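Section 7. Setting Up the Moveable Feasts

By now you have your parish name, your time zone and your fixed days entered, and the Wedaline calendar should be showing Christmas, Epiphany and the saints' days where you expect them. The moveable feasts take a little more care. Pour yourself some coffee and set aside an unhurried part of the morning for this section — it goes quickly once the first few choices are made, but those choices touch nearly every page of the printed calendar.

1. From the main menu, open Seasons, then Easter Reckoning.

2. Choose Western or Eastern. If your congregation keeps the Eastern date of Easter but the newer calendar for Christmas, choose Eastern here and leave your fixed days alone.

3. Press Calculate. Wedaline fills in Ash Wednesday, Palm Sunday, Ascension and Pentecost, along with the Sundays between them.

4. Look over the list on the right and compare Easter with a printed calendar you trust. We do this ourselves every year, and it is a comforting habit.

Note: Ascension is placed on Thursday to begin with. Many parishes keep it on the Sunday following, and you can move it by ticking Transfer to Sunday. The readings will move along with it.

Caution: Pressing Calculate a second time clears any notes you have typed under the moveable days. Save a copy first, especially if someone has already entered the names of the readers and the altar guild.

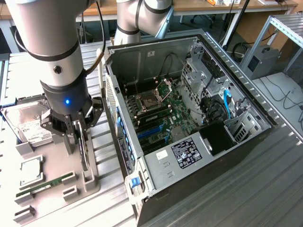
Once the dates look right, you can tell the program what to do when two observances land on the same day. The Kirkegaard table, which comes already loaded, holds 277 observances and ranks each one from 1 to 16, with 1 the highest. When two of them meet, the higher rank keeps the day and the other waits for the next open one.

5. Open Seasons, then Precedence.

6. Scroll to your patronal feast and give it the rank your own tradition calls for. It is entered as an ordinary saint's day until you change it.

7. Under Holy Week, leave Protect These Days ticked. With this on, a feast that falls in Holy Week waits until after the Easter octave.

8. Press Apply, then Preview Year.

Note: If you print in the Pomley booklet layout, keep each day's note under 80 characters. Longer notes are carried to the back page, where people tend to miss them.

When the preview suits you, go on to Section 8, Colors and Vestments. Your precedence choices are kept from year to year, so next time you will only need steps 3 and 4.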